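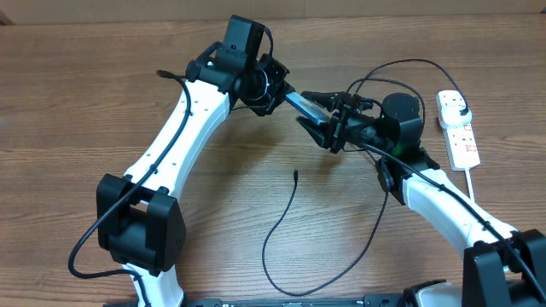
## The bench and the power corner

Denise Bainbridge asked for a page on how the Jollside room is fitted out, mostly for people who will be working there from November and want to know what they are getting. It covers the tabletop and the power. The storage shelves and the front office have their own pages.

The tabletop is wood, with a brown and tan grain that runs across it and plenty of darker streaks and knots. Joanne Mellor picked it at the Pickering yard out of a stack of 13, and paid 231 for it with delivery. It has been oiled, never varnished. Please wipe it with a barely damp cloth and leave the spray cleaners in the cupboard. Long cables get laid over the surface and that's fine, but lift them when you move them. Dragging a plug across the oil finish leaves a line that takes an afternoon to get out.

### Power strip

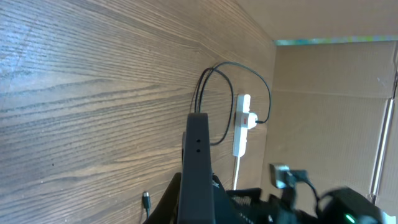 *Page last changed: November, by Callum Fairclough*

White power strip, mounted upright on the wood-grain panel close to the corner, with a white plug in it and black cables looped above. The wall on the other side of the corner is plain tan cardboard – nothing should be screwed or hung there.

Haris Milošević chose the upright position so that the cord could run straight down. It does mean that heavy adapters pull on their pins. Use a short extension for those, and keep it off the floor.

The cable loops are still on the list. Jonas Nägeli has ordered some 6 packs of Grulholm clips in black, and they'll go up along the wood side once they come in. Until then, leave the loops where they hang and don't tape them to the cardboard. Tape takes the top layer of paper with it when it comes off.

If you need a second strip, write to Callum before you bring one in. Strips can't be plugged into each other in this room, and the next free outlet is out in the hall by the Stimenari lockers.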